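Skatdale budget workbook — quick review

Bought this in March after my sister-in-law Siham would not quit talking about it. $37 for a spiral workbook plus a spreadsheet you download. Sounds steep. Was steep. Kept it anyway.

Good stuff first. The grocery pages are great. You write down the price per ounce of things you buy all the time, then look back a few months later and get mad. Coffee, mostly. Eggs too. Also a page for fees, which is where I found a 10 dollar monthly bank charge I'd been paying for who knows how long.

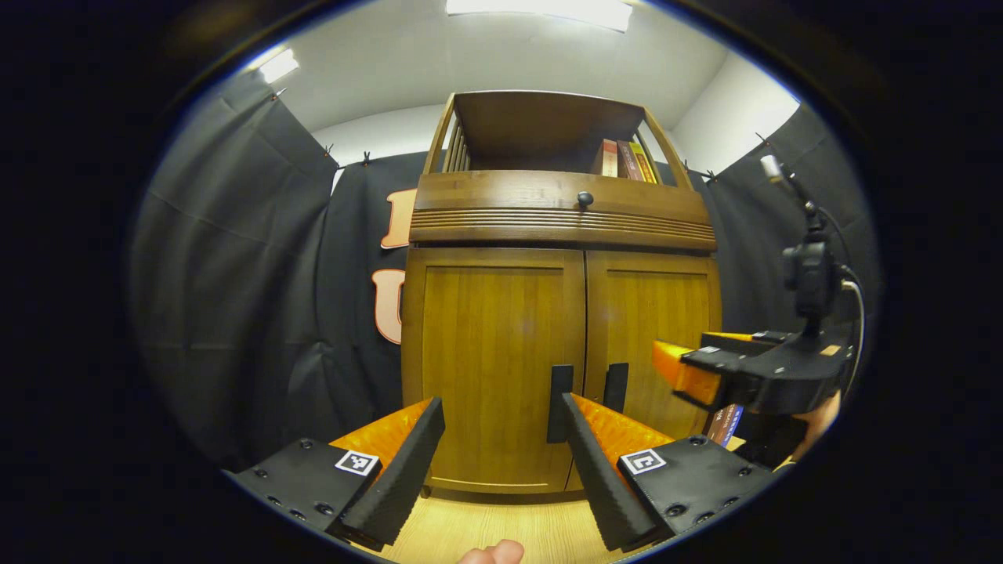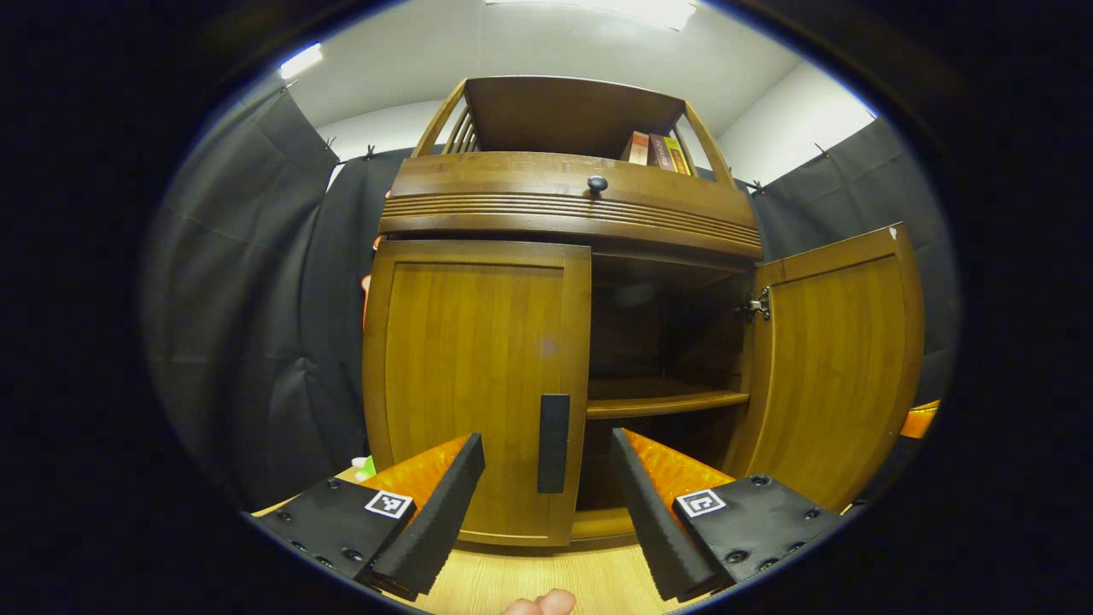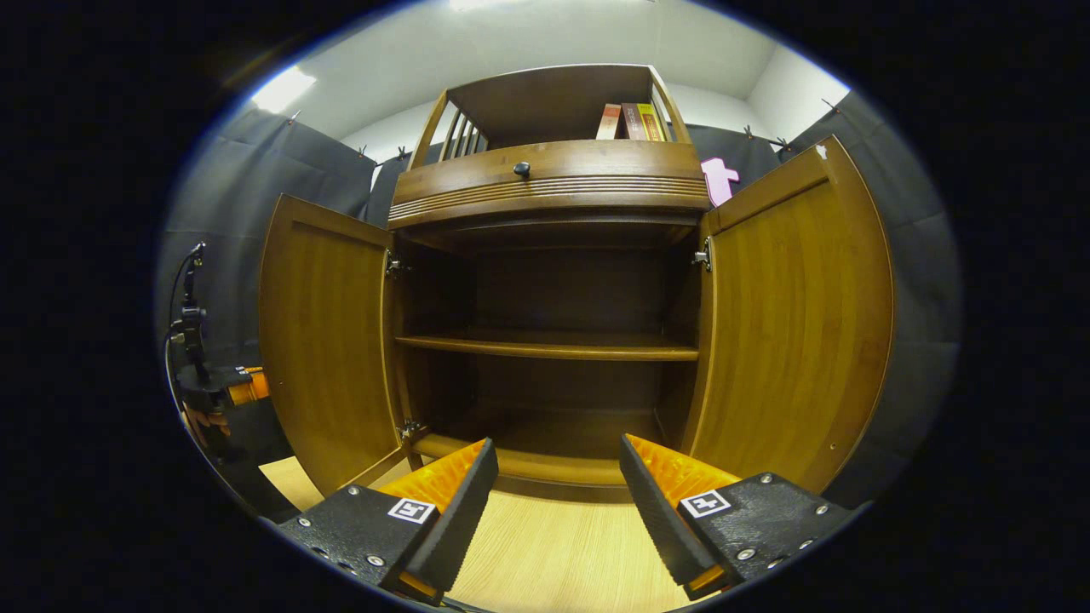

The spreadsheet, not so good. Inflation tab uses one rate for everything, so rent and gas go up the same. Thats not how my bills work. Changed it by hand, took about 60 minutes and some swearing. Support (Kiiskinen, same people who print it) did write back — polite, no fix.

Debt section is thin. Two pages. If you owe on more then one card you'll run out of lines fast.

Would I buy again? The book, yes. Skip the download if they ever sell it seperately. Four stars, three on a bad day.

— Dalia Helmy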